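Removing Limescale From Dark Composite Sinks

Hard water leaves a chalky film that shows more on a dark sink than on a white or steel one. The film is mineral scale. Dish soap does not dissolve it, and scrubbing harder only polishes the surface in patches.

Mix white vinegar and warm water in equal parts. Lay paper towels on the film, soak them with the mix and leave for 10 minutes. Wipe, then rinse well. Keep vinegar off marble or limestone counters. 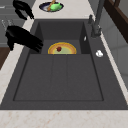
Gray composite sink with ridged drainboard.

Drainboards scale faster than basins, as water sits in the grooves and dries there. Work along the ridges with a soft nylon brush. Steel wool leaves metal marks that look like scratches; a melamine sponge takes most of them off.

For heavy scale, use citric acid powder, 2 tablespoons to a quart of warm water. Veltex and Pimon both sell it in tubs. Never combine either acid with bleach.
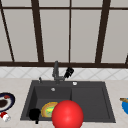

Faucet bases collect a hard ring where they meet the rim. Wrap the joint in a soaked cloth and check it every few minutes, as some finishes dull under acid. Loosen what remains with a wooden toothpick.

Dry the sink after the last wash of the day. With very hard water, repeat the vinegar step every 4 weeks.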